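Rarholm 작은 살림 / 정리·수납 / 트레이

브리모(Brimo) 넓은 트레이, 크림 베이지

재고 있음 · 후기 217개 · 무게 217g 아니고요, 후기가 217개입니다 (지난번에 헷갈리신 분이 계셔서요 ㅎㅎ)

트레이 하나 소개하는데 왜 이렇게 글이 기냐고 하실 것 같은데, 제가 집에서 제일 자주 꺼내 쓰는 물건이라 할 말이 좀 많아요. 바쁘신 분은 아래쪽 옵션이랑 배송만 보고 가셔도 됩니다!

브리모는 얕고 넓은 플라스틱 트레이예요. 무광 크림색이고, 화면에 따라 베이지 쪽으로 더 기울어 보이기도 합니다. 모서리는 둥글고 가장자리를 따라 턱이 한 바퀴 올라와 있어요. 바닥은 평평합니다. 무늬도 없고 칸막이도 없고 손잡이도 따로 없어요. 처음 샘플을 받았을 때는 솔직히 너무 심심한가 싶었는데, 식탁에 올려 두고 며칠 지내다 보니까 이 심심한 맛 때문에 계속 손이 가더라고요. 위에 뭘 올려도 올린 물건이 먼저 보이거든요.

저는 아침에는 화장대에서 씁니다. 스킨, 로션, 머리끈, 핀 몇 개, 그리고 꼭 어디론가 굴러가는 립밤까지 전부 여기 올려놓고 시작해요. 다 쓰고 나면 트레이째 들어서 선반에 올리면 끝! 전에는 화장대 닦으려고 병을 하나하나 옮겼는데 요즘은 그냥 통째로 들었다가 내려놓습니다. 로션 흘린 것도 트레이 안에서 해결되니까 나무 상판에 얼룩 생길까 봐 조마조마하던 것도 많이 줄었고요.

저녁에는 같은 트레이가 주방으로 갑니다 (화장대용 하나, 주방용 하나 따로 두시는 게 맞는데 저는 씻어서 돌려 써요). 양념통 모아 두기에도 괜찮고, 만두 빚는 날에는 빚은 만두를 줄 세워 놓기에 딱이에요. 턱이 높지 않아서 옆에서 손 넣기가 편합니다. 대신 국물 있는 그릇을 잔뜩 올려서 나르는 용도로는 권하지 않을게요. 손잡이가 없어서 양손으로 턱 아래를 받쳐 들어야 하고, 무거운 걸 한쪽에 몰아 놓으면 아무래도 불안해요.

같이 많이들 담아 가시는 게 위(Wi)예요. 은색 테두리를 두른 작은 직사각형 소품인데, 안쪽 가장자리가 하얘서 브리모 크림색이랑 나란히 놓았을 때 튀지 않아요. 은색이 살짝 반짝이는 게 생각보다 예쁩니다. 저는 트레이 안에 비스듬히 넣어 두는 걸 좋아하고, 옆에 따로 빼 두는 것도 나쁘지 않아요. 브리모가 커서 위를 넣고도 자리가 남습니다. 다만 위는 브리모 가격에 포함되어 있지 않으니까 꼭 따로 담아 주세요. 이 부분 문의가 제일 많아요.

밑에 깔 흰 판을 찾으시는 분께는 비티스(Bitis)를 권해 드려요. 브리모를 올리고도 옆에 물건 놓을 공간이 남는 크기라, 밝은색 나무 테이블 위에 비티스 깔고 그 위에 브리모 올리면 자리가 환해져요. 좁은 책상이라면 비티스까지는 필요 없을 것 같고요. 판을 깔아 놓으면 거기가 '정리하는 자리'가 되어서, 저희 집은 식구들이 열쇠나 영수증을 거기에만 내려놓기 시작했어요. 영수증은 좀 안 내려놨으면 좋겠지만요.

관리하는 법

미지근한 물에 주방세제 조금 풀어서 부드러운 스펀지로 닦아 주세요. 거친 수세미는 안 돼요, 무광 면에 긁힌 자국이 남으면 그 부분만 번들거립니다. 카레나 김칫국물은 보자마자 닦아 주시고요. 저는 한 번 밤새 뒀다가 둥근 모서리 쪽이 노래졌는데, 베이킹소다 반죽을 올려 두었더니 많이 연해졌어요. 완전히 없어지지는 않았습니다. 식기세척기, 전자레인지, 오븐에는 넣지 마세요. 뜨거운 냄비도 바로 올리지 마시고 받침을 하나 깔아 주세요.

여러 개 사시는 분들은 겹쳐서 보관하시면 되는데, 완전히 말린 다음에 겹치셔야 해요. 물기가 남아 있으면 둘이 딱 붙어서 빼느라 고생합니다. 저는 사이에 키친타월을 한 장씩 끼워 둡니다.

옵션

브리모 단품, 크림 베이지
브리모 + 위
브리모 + 위 + 비티스
교환용 미끄럼 방지 스티커 (16개입)

색은 지금 크림 베이지만 있어요. 회색도 내 달라는 말씀이 꽤 있었는데 제가 샘플을 보고 마음에 안 들어서 미뤄 둔 상태입니다. 마음에 드는 회색이 나오면 소식 올릴게요!

배송과 교환

오후에 들어온 주문은 다음 날 나갑니다. 수요일은 포장을 쉬니까 하루 늦어질 수 있어요. 브리모는 넓어서 상자도 큽니다. 무인 택배함이 작은 곳에 사신다면 주문 메모에 문 앞으로 부탁한다고 적어 주세요. 받으셨는데 턱 부분이 찍혀 있거나 바닥이 휘어 있으면 쓰지 마시고 사진부터 보내 주시면 됩니다. 단순 변심 교환은 받으신 날부터 10일 안에 말씀해 주세요. 위는 은색 테두리에 지문이 잘 남는 편이라, 지문만 있는 경우에는 천으로 살살 닦아 보시고 그래도 남으면 연락 주세요.
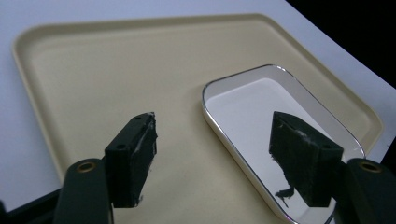 넓은 크림색 브리모와 은색 테두리의 위

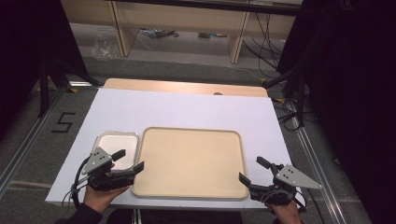 브리모를 서랍 안에 넣어서 써도 되나요?

서랍 안쪽 가로, 세로, 깊이를 먼저 재 보고 결정하시는 게 좋아요. 브리모는 모서리가 둥글고 턱이 올라와 있어서 서랍에 꼭 맞으면 오히려 꺼내기가 힘들고, 손가락 하나 들어갈 만큼 여유가 있어야 편하게 쓰실 수 있습니다. 얕은 서랍이라면 담으실 물건 중에 제일 키 큰 것을 세워 보고 서랍이 닫히는지도 확인해 주세요.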